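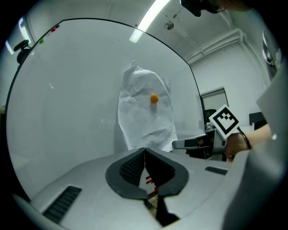 Whiteboard with a creased sheet of paper and the magnets in the corner.

Print this page | E-mail this page

Whiteboard questions I get a lot

Can I hang wrinkled paper on the board?
Sure! I do it all the time. Smooth it with your palm first if you care how it looks (I usually don't).

How many magnets do I need?
I use 2 for a plain sheet. The red, green and blue ones live up in the left corner so I can always find them.

The ceiling light glares on mine. Help?
Glossy boards do that. Tilt it a little, or write lower down — Felicja Nowicki swears by closing the blinds too, but I like the daylight.

What do you clean it with?
Flanlow spray and an old T-shirt. Let it sit a minute on stubborn marker.

Contact Igor Kurek | © Gistirau | Back to top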